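April, 2 pm. Atrium table, mouse + pad

Mouse tracking, contd. Using the dark table again, the big one with the rounded ends — lab benches all full of Drasia stuff. Light is OK out here, bit of glare later in the day.

Pad is the mint green one with the "lucky" print on it. Mouse is the white wireless, perforated shell. Want to know if the printed pad is worse than bare tabletop, bc Donholm complained of cursor jumps on patterned surfaces and Stosstead says they never see it.

Settings: polling left as is, sensitivity 962. Log goes in folder 672. 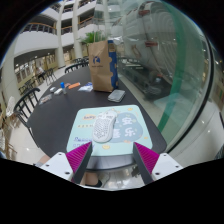 Pad runs first. Slow circles, then quick side to side, then lift and set back down. Cursor fine over the plain green. Small jump crossing onto the big blue-grey shape, twice, both on the quick passes. Lettering on its own didnt seem to matter. Repeat w/ fresh battery before I blame the print.

Also the holes in the shell collect crumbs. Wipe before handing it back!!

Bare table next, same moves, 300 samples per pass. Table has a faint grain, sensor might like that or might not. Keep the pad close by so swaps are quick.
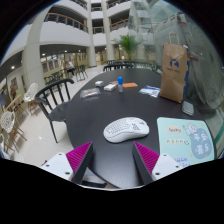 Bare table log looks cleaner than I expected, no jumps on the first 2 passes. Third pass drifted a little at the end, prob my hand. Feels scratchier tho — louder too, you notice it in the atrium.

To do
- fresh battery, redo blue area
- ask Myklebust if they have a plain pad, same thickness
- check feet on the mouse for wear
- rename the log files, I saved two wiht the same name again

Stopped 4:30, people wanted the table.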